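[chores-and-machines] Re: Re: can they put away the dishes yet?

From: Luzius Hämmerli
To: chores-and-machines list
Date: 28 February 2023

Dear Rhiannon, dear all,

Gwion Foulkes wrote to the list:

> I have been reading this list for a while and I want to ask a plain
> question. My mother has bad wrists and cannot lift a pile of plates any
> more. Every year I see a film of a robot in a kitchen and every year she
> still waits for me to come and empty the dishwasher. So: can a machine put
> away the dishes or not? I do not need it to be fast. I would be content if
> it took an hour and broke nothing. And if the answer is no, which part is
> it that does not work? The people who sell these things never say.
>
> Gwion

I wanted to answer this sooner, but we had the whole of February full with tests and I did not want to write from memory. Rhiannon has already replied on the navigation side, so I leave the driving around out and speak only of the hand and the dishes.

The short answer is: some of it, on good days, in a place that was prepared for it. I know this is not what Gwion wishes to hear for his mother. I will try to say which part is which, as he asked.

First, one plate alone. If a plate lies flat on a table and the gripper is the usual kind with two fingers, the plate is already an unpleasant object. The rim is low, so there is little room to get a finger under it. Gwilym Rees, who was at Mirberg before he came to us, taught me to look for the rim and forget the rest of the plate, and this is still what we do. A bowl is kinder, because one finger can go inside and one outside.

Then a pile. A person takes the whole pile with two hands and does not think. With one arm and two fingers you must take them one after the other, and each time the next one may move a little or come along. When the dishes are close together in shape, the gap between two rims is very thin and the camera has trouble to say where one ends and the next begins. Different colors help a lot. I am a bit ashamed of this point, as white dishes are what most families own, and with white dishes our numbers become worse.
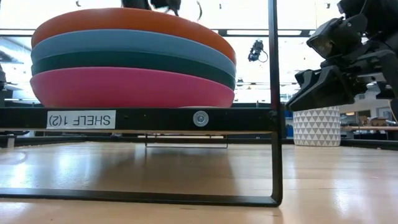
Page last changed: 28 February 2023

The shelf is the third matter, and I would say the hardest of the three. On a table the arm can come from above and from every side. At a shelf there are bars and legs, and often another level on top, and the fingers have to travel past a leg without touching it. A person bends the wrist in some strange way and is through. Our arm has to plan this, and it sometimes decides there is no path at all when I can see one with my own eyes. If the shelf is light, a small touch also moves everything standing on it.

Now some figures, with the warning that they are ours only, from one room. In our last series we asked the arm to take four dishes from a pile on a shelf and to put them on a table, one at a time. We did 30 such runs. In 9 of them all four dishes arrived without help from a person. In 10 more we had to help once, mostly for a dish that came out crooked. The rest I count as failed. A complete run took roughly 60 minutes on the worst occasion, when it kept trying the same grasp again and again and I let it continue out of curiosity. So Gwion's hour is not a joke for us.

We used plastic dishes for this. I would not do it with the plates of anybody's mother.

Mererid Pugh asked me off the list if the newer learning methods have changed the picture. I think yes, in one respect. Two years ago a programmer in our group wrote down each grasp by hand, and when the pile stood a hand's width further to the left it was all for nothing. Now we show the movement many times by remote control and the system learns from that, and it accepts that things stand a bit differently. What it does not accept well is a new kind of thing. If you train on dishes and then put a cup with a handle in the pile, it behaves as if the cup were a dish — and you can imagine.

About products. I have seen the Lasturier demonstration and I have spoken with a person from Sokeo. Lasturier showed a cupboard with the doors taken off and one sort of plate, and for this it was very smooth. Sokeo does not want kitchens in homes at all. They aim at canteens, where there is one type of tray and one type of bowl and a rack that is fixed to the wall, and I believe they are right to begin there. On the shop floor it is the same story. A Drakos cell can lift the same part from the same box the whole night, and when the supplier changes the box somebody has to come in.

So for Gwion, the parts which work: seeing that there is a dish, going near to it, and lifting it when it stands free. The parts which work sometimes: taking only the top one from a pile, and coming in and out of a shelf. The parts I have not seen working in any real home: wet glasses, full drawers of cutlery, and the cupboard where everything must be moved first in order to fit one thing in.

For your mother, if I may say something outside of my field, I would look at a wall rack at the height of the dishwasher, so that plates go across one by one and there is no pile to lift. My aunt has this and likes it.

If others on the list have figures for shelves, also bad ones, please send them. I would be interested above all in the runs where a person had to help, and what the person did. Rhiannon, I still owe you the file with the failed grasps. It is large, so tell me where I should put it.

With kind regards,
Luzius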